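Lab notebook, Stiltar bench
September, started writing at 4:15 in the afternoon, finished after dinner

Well, I promised Macarena I would write the long version of these entries again, since the short ones from last month turned out to be useless to both of us (my "fixed the thing with the offset" is still a mystery, and I'm the one who wrote it). So this is the long version. Tea is made. Here goes.

Where we are. The rack task is on its second round of collecting. The first round, the one we did all through August, gave us 121 episodes that we kept, and the policy trained on them does a thing I can only describe as polite hesitation. It comes down toward the rack nicely, gets to a hand's width over the rods, and then hovers there, drifting a little left and a little right, as if waiting for somebody to say go ahead. Trinidad watched six rollouts in a row and then said it reminded her of her uncle at a buffet.

We spent most of the morning talking about why. My guess was too little variety in the start poses. Trinidad's guess, which I now think is the better one, is that the hesitation is ours. She pulled up the August episodes and scrubbed through them at double speed, and sure enough, in a great many of them the operator (me, mostly, I'm sorry to say) stops over the rods to line things up. I never noticed I was doing it. The arm learned it from me, faithfully, the way a kid picks up your bad words. When you average over a lot of pauses that all happen in nearly the same place, with the camera seeing nearly the same thing during each one, you get a spot where the most likely next action is to do nothing much at all.

So the plan for round two has changed. What we agreed on before lunch:

Operators keep moving through the approach. If you need to line up, do it higher, on the way down, with some forward motion left in it. A slightly crooked approach that gets corrected is worth more to us than a perfect one with a long stop in it.

Pauses over half a second get trimmed in the Fleltau export, except at the very start and at the moment the fingers close. Macarena is going to write the trimming step. She wants to keep the untrimmed files too, and she's right, so please nobody clean up that folder.

Start poses come from the list of 36 that Trinidad drew up. Go down the list in order. I know it's tempting to skip the awkward ones at the far side, where your wrist ends up in a knot on the leader arm, but those are the ones we were missing.

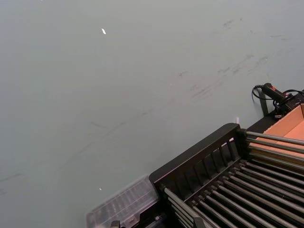

The other thing I wanted to set down is what happened with exposure, because it ate more than an hour and I'd like it to eat nobody else's hour. The tabletop is a big stretch of light gray and the rack is black, and the wrist camera on auto does its best to please both. Coming in over the open table it darkens everything down, and then as the rack fills more of the view it brightens again, and the gap between one rod and the next changes from "nearly black" to "sort of charcoal" in the course of a single reach. To a person that's nothing. To a small network with not very many examples, it may well be a clue, and a clue we didn't mean to give. We have now locked exposure and white balance in the Nevham settings file. I set them with the arm parked over the slatted end, where there's a fair share of both table and rack in view, and then checked that the highlights on the rods weren't blown out. They looked fine to me. Macarena would like them a touch darker still and we can argue about it tomorrow.

I should say that the rods are a harder subject than I gave them credit for when we picked this task. They're parallel, they're evenly spaced, and from the wrist one pair looks very much like the next pair. If you blank out everything except the rods, I don't believe I could tell you where along the row I am, and I've been staring at them since July. What tells me is the slatted panel at the end, and the clear container next to it, and the cardboard box off at the far end. Which raises the question we keep circling back to: do we want the policy leaning on those? The rack is staying put. The box isn't, in the long run, and the container gets nudged whenever one of us reaches past it.

Trinidad's feeling is that we should move the small stuff on purpose, a bit, between episodes, so that the only steady thing to hold on to is the rack itself. My feeling is that we should get one version working with everything where it is, and then start moving things, so that we know which change broke it. We went back and forth on this rather cheerfully and ended with a compromise, as we usually do. The first 16 episodes of each session are done with the layout as is. After that, the operator may shift the container or turn the box before each reset, and writes down which. There's a column for it in the session sheet now. Please use words and not just an arrow, I can't read my own arrows a week later, let alone yours.

Also on the subject of the session sheet: we added "scuffs" as a thing to mention. I laughed when Macarena proposed it, but she had a point. The gray surface picks up marks, streaky ones especially, and there are little white bits lying on it too, and all of that is texture that the camera sees in every single episode. She worries that if somebody gives the table a thorough wipe halfway through a round we'll have two different tables in our data and not know it. So, no wiping in the middle of a round. Wipe before or after, and write it down. As for the white flecks, leave them where they are until the round is over. I know, I know. It goes against how I was brought up as well.

Numbers from this afternoon, before I forget. We got 15 keepers in the first stretch, with Trinidad on the leader arm and me calling out start poses and resetting. Her approaches are lovely, much smoother than mine, and when I plotted the wrist speed over the last part of the reach there was hardly a dip in it. I then took a turn so we'd have a second operator in the mix, and I'm pleased to report that I stopped over the rods only twice, having been told loudly each time. Those two went in the discard folder along with one where I bumped the end panel on the way out. I did think about keeping the bump, since the arm recovered and finished the reach, and we do want some recoveries. But a recovery from my elbow slipping off the armrest isn't one I'd like it to study.

About recoveries in general, Trinidad and I had a good talk over the sandwiches. She used to work on the Sepúlveda project, where they'd start a reach wrong deliberately, without recording, and only turn the recording on once the arm was already in the bad spot. That way the model sees how to get out of trouble and never sees how to get into it. I like this a lot. It costs almost nothing, it suits our foot pedal setup, and it would help with the case we saw in August where the fingers came down a full rod over from where they should have. We'll set aside the last part of each session for these, with their own tag, so they can be weighted up or down later without anyone having to go digging.

Cables: I rerouted the ones on the wrist side this morning and taped the slack to the forearm, and it's a good deal calmer now. There are still loose loops at the far corner, by the black handheld unit, that stand out from the equipment and reach over the table. We stayed clear of them all afternoon by keeping the exit path up and toward the near side. If you're running a start pose from the far end of the list, go up first and then back. Macarena has asked for a couple of clips to tidy that corner, but that too has to wait for the end of the round, for the same reason as the wiping.

Things I'd like somebody (probably me) to look at next:

Time stamps. The camera stream and the joint stream still disagree slightly at the start of each episode and then settle. Trimming the start would hide it, but I'd rather know what it is.

Gripper width. Our normalization uses the August range, and the new finger pads are thicker. Check before training, please, so we don't spend an evening wondering why it won't close all the way.

A small training run on today's keepers alone, no August data at all, just to see if the hovering goes away. It'll be a poor policy on so few examples and that's fine. I only want to see whether it's poor in a new way.

Macarena came by as I was packing up and we watched two of Trinidad's episodes together on the big screen, side by side with two of mine from August. It was a humbling few minutes! She's going to show the same four to the new operators before they get on the arm, and I've given my blessing. Leader arm is parked, pedal is unplugged, today's files are copied to the shared drive and the copy has been checked. Next pose on the list is the one with the wrist turned in, so whoever sits down first, bring the taller chair.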